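Projects > Clinlow Hall > Reports to Funders > Tables

Search reports
Enter a word or phrase
Go

Clinlow Hall Tables: Progress Report
July 2021
To: Sulastri Kusuma, Dunine Small Grants
From: Wyn Landeg

Hi Sulastri,

You asked for a page on where we've got to with the table tops and I'm afraid you're getting a bit more than a page, but there's a fair amount to tell and most of it is good!

So, the short version first. The grant was for refinishing the old work tables in the craft room at Clinlow Hall, 30 of them, so that the sewing group, the after-school club and the Lewis Street model makers could all go back to using them without snagging their sleeves or gluing their projects to somebody else's glue. The sanding is finished on every one. The finishing is done on all but 3, and those are sitting in the back with one coat on, waiting for Emrys to get over his cold.

The sanding took much longer than I told you it would in the spring. I had it in my head that we'd go over each top with a medium paper, then a fine one, and move on. What I hadn't reckoned with was the old varnish, which was thick and orange and went gummy as soon as it warmed up under the sander. We clogged sheet after sheet. Ynyr Hughes finally suggested scraping first, by hand, and he was right (he has been very gracious about it, mostly). Once we'd scraped, the sanding went fast, and the wood that came up underneath was so much lighter than any of us expected. I'd been looking at those tables for years and thought they were brown!

We tried three finishes on the underside of one table before settling. The first was a gloss, and it threw the ceiling lights straight back at you. The second one smelled, and kept smelling. The third was the matte clear coat from Guvwood, and everybody who came through the door picked it, including the sewing group, who don't agree on much. It keeps the wood pale, and it doesn't feel like plastic under your hand. Tekle Woldegiorgis bought enough for two coats on every top, and there's a little left over for touch-ups. 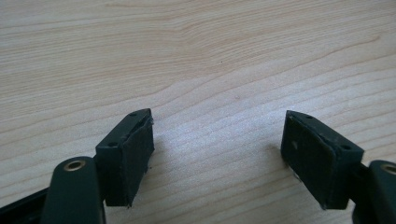
A table top with the pale wood and matte finish, the grain running in fine wavy lines.

I love how the grain bunches up in places and then spreads out again. There are still a few marks here and there on the tops, little dark specks, and I've decided to live with them. Ynyr wanted to go back over every last one and I had to talk him out of it. These are tables for paint and pins and school glue, and they'll have new marks on them by the end of the first week.

Now the money, which I know is the part you need. The grant was $548. We've spent $400 of it so far, on sandpaper, scrapers, the clear coat, dust masks and a decent set of brushes. I'd like to put what's left toward felt pads for the table feet and a roll of heavy paper to cover the tops on painting days. Neither of those was in the original budget, so please tell me if you'd rather we didn't. The receipts are in the folder Tekle dropped off with you, apart from the one for the brushes, which I have somewhere and will find.

A couple of things didn't go to plan. We had hoped to fix the wobbly legs at the same time, and we've only managed the worst of them. Some of the bolts are rusted in solid and Emrys Hopkin thinks they'll need to be cut out, and I don't want to start on that until the tops are done and the room is back in order. We also had the windows open for days on account of the dust, and it rained in on the supply cupboard one afternoon. Nothing important got wet except a box of construction paper, and my sister had some spare.

The after-school club is coming back in September, and the room will be ready well before that. I'd like the finish to have a few quiet weeks to harden, so I've asked the sewing group to stay on in the front room a bit longer. They said yes, with conditions (the good kettle goes with them).

Still to do, then: second coat on the last tables, felt pads if you approve them, the bolts, a good sweep and mop, and putting the chairs back. Come by and see it if you're ever out our way. Tekle has the key if I'm not in.

Thanks again, and do call if any of the numbers look odd.

Wyn

Recent reports
Clinlow Hall: Front Room Curtains
Lewis Street Model Makers: Storage Shelves
Sewing Group: Machine Repairs
Clinlow Hall: Kitchen Sink and Taps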